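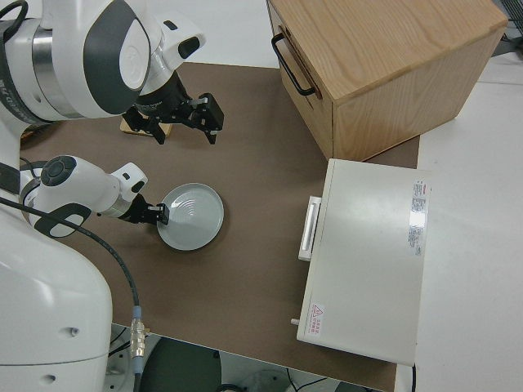

Two-arm table build, lower gripper on the plate rim.

## FAQ

**Who built it?**
Amirul Liew and Athina Tsoukalas, in the Waner shared workshop. Started in November.

**What does it run on?**
Our own scripts, called Adden. They're in the shop folder. 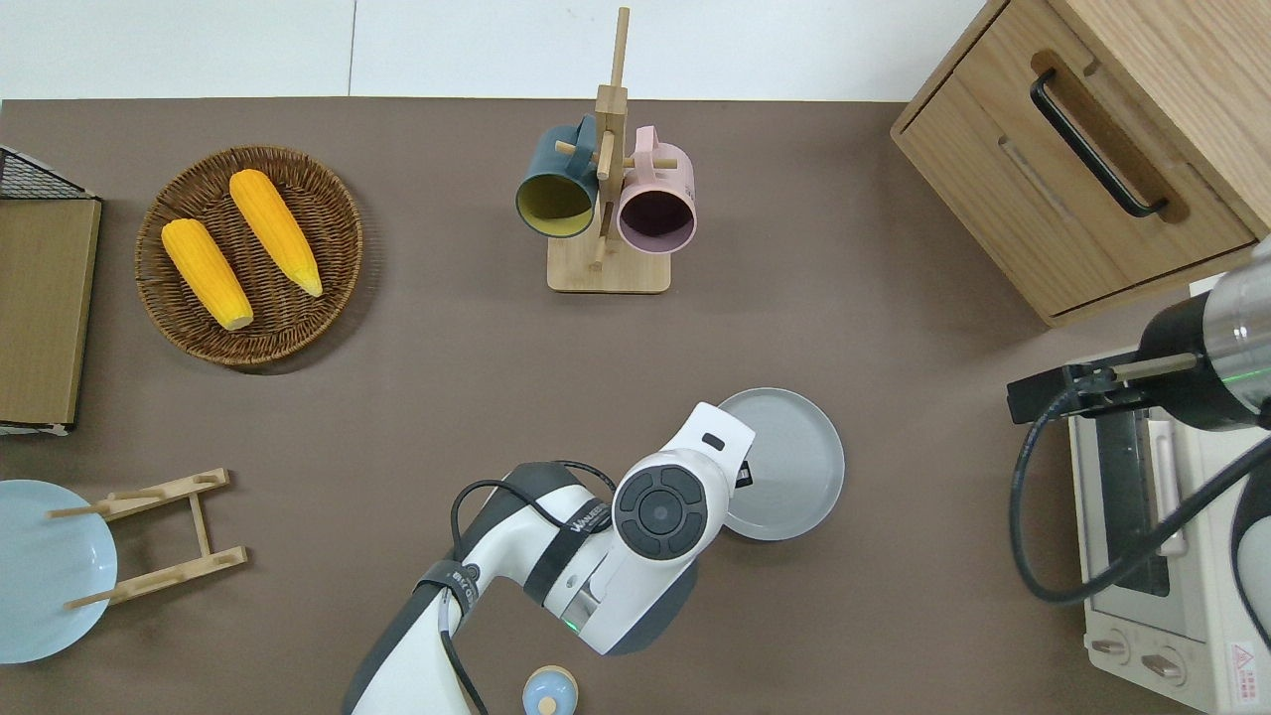
**Can I move the oven or the cabinet?**
Ask first. Adden stores their positions, and a shift means setting them again - allow an evening.

**What did it cost?**
Mat, plates and small parts came to $765. The arms were bought used and aren't in that figure.
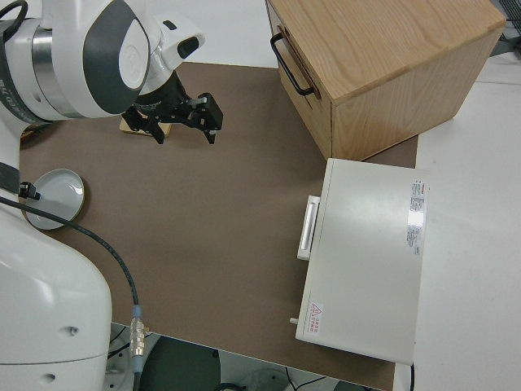 **Can I use it?**
Members can, after a session with Athina. Keep the long cable clear of the plate, and two people at the bench when both arms are on.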